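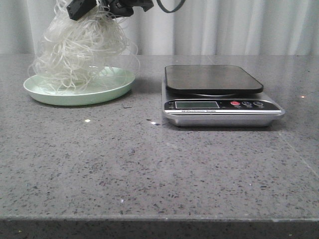
Figure 1. Glass noodles and a plate, with a stainless-steel digital kitchen scale on the counter.

Section 2. Setting Up the Weighing Station

This section applies to all kitchens enrolled in the Julto Meal Preparation Program. It replaces the weighing instructions issued in August and takes effect on December 6, 2020. Kitchens using the Bepari recording sheets should continue to do so until existing stock is used up.

2.1 Choosing a location

The weighing station must be set up on a rigid, level counter. Trolleys, folding tables and pull-out cutting boards are not acceptable. Keep the scale away from range hoods, fans and open windows, as moving air will cause the reading to drift.

1. Clean the counter with the approved sanitizer and allow it to air-dry.
2. Place the scale on the counter and press lightly on each corner. If it rocks, move it to another spot. Do not place folded paper or cloth under the feet.
3. Confirm that the display can be read from a normal standing position.
4. Keep power cords and appliance leads clear of the platform.

Note: A scale brought in from a cold vehicle or storeroom must be left at room temperature for two hours before it is switched on.

2.2 Start-up check

1. With nothing on the platform, press the power key and wait for a steady zero.
2. Place the check weight supplied with the Troltis kit at the centre of the platform.
3. Compare the reading with the value stamped on the weight. A difference of up to 2 g is acceptable.
4. Remove the weight. The display must return to zero.
5. Initial the start-up column of the recording sheet.

If the scale fails at step 3 or step 4, repeat the check once with fresh batteries. If it fails again, attach a red tag, remove it from the station and notify the site supervisor. Do not attempt to open the housing.

Caution: Never leave the check weight on the platform when the scale is off. Prolonged loading can affect the sensor.

2.3 Weighing dry and cooked ingredients

Recipe cards state whether a quantity is dry or cooked. The two are not interchangeable for noodles, rice, barley or legumes, all of which take up water during preparation. Where a card shows both values, record both.

1. Place an empty container on the platform and press the tare key.
2. Add the ingredient gradually until the required quantity is displayed.
3. Wait for the stability mark before reading. Steam and condensation under the container may delay it.
4. Write the quantity on the recording sheet in grams. Do not round. An entry of 214 g is written as 214 g.
5. Remove the container before adding sauce, oil or garnish, unless the card directs otherwise.

Cooked noodles are to be drained in a colander for two minutes before weighing. Long strands may be cut with clean kitchen shears so that portions separate easily. Shears used for meat or poultry must not be used for this purpose.

Caution: Ingredients containing wheat, egg, soy or sesame must be weighed in their own marked containers. A product sold as gluten-free loses that status at this station if the container or utensil has been shared. When in doubt, discard the portion and begin again with clean equipment. 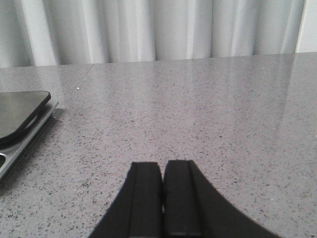
Jamila Chowdhury asked during the review of this section whether the start-up check had to be repeated each time a scale was wiped down mid-shift. In her view the requirement would slow the lunch service considerably, and cooks would be tempted to skip cleaning. The wording in 2.4 was revised in response.

2.4 Cleaning during service

1. Switch off the scale.
2. Wipe the platform and keys with a damp cloth. Do not spray liquid directly onto any part of the scale.
3. Dry with a paper towel and switch on again.
4. Confirm a steady zero. The full start-up check is required only if the scale has been lifted, dropped or relocated.

Note: Scales with a removable platform - including the Brustero bench model - must have the platform seated flat before power is applied.

2.5 Records and questions

Recording sheets are kept at the site and are to be made available to inspectors on request. Corrections are made with a single line through the entry and the initials of the person making the change. Questions about this section may be directed to Emil Gruber, and requests for replacement check weights to Nazma Patwary.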